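Holach Technical Institute Opens Renovated Workroom for Practical Courses

Friday, December 22, 2023

The Holach Technical Institute has completed the renovation of its ground-floor workroom in the Trotenska building and will open the space to enrolled students at the start of the spring term. Work began in August and was carried out in two stages so that evening classes could continue in the adjoining rooms.

The project covered new flooring, lighting and wiring, together with a rearrangement of the furniture. The workroom now measures 900 square feet, after the removal of a partition that had separated it from a former storage area. The electrical work was done by Benmoussa, and the worktables and shelving were supplied by Ivetti under an existing purchasing agreement.

Rodrigo Mateos, head of facilities at the institute, said the room had been laid out according to requests from teaching staff. "Instructors asked for surfaces at different heights, for shelving within reach of the tables, and for a place to write during a session," he said. "Those requests determined the floor plan, and the budget was set afterward."

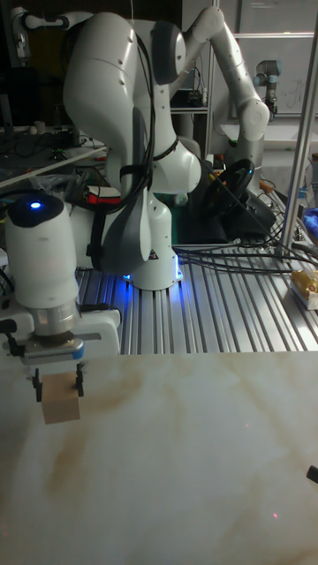
A small wooden cube above a marble-patterned tabletop in the workroom, with the slotted aluminum table and metal shelving behind it.

Older furniture has been kept where its condition allowed. Replacement tabletops will be considered in the next budget year. A whiteboard remains in the room for use during classes, and instructors are asked to copy any notes they wish to keep before the end of the day.

The workroom will be available for 40 hours each week during the term. Scheduled courses have priority. Remaining hours may be reserved by student groups through the facilities office, which will accept requests up to 7 days in advance. Nearly 50 students are registered for the first practical courses to be held there.

Food and drink are not permitted in the room. Materials left on the tables at closing time will be moved to the shelves and held for one week. Packages and coats should not be placed on the equipment tables, and the aisle leading to the rear exit must be kept clear at all times.

A second phase, covering the corridor and the entrance on the courtyard side, is under review. The institute expects to announce a schedule for that work during the spring term. Questions about reservations may be directed to the facilities office in the Trotenska building.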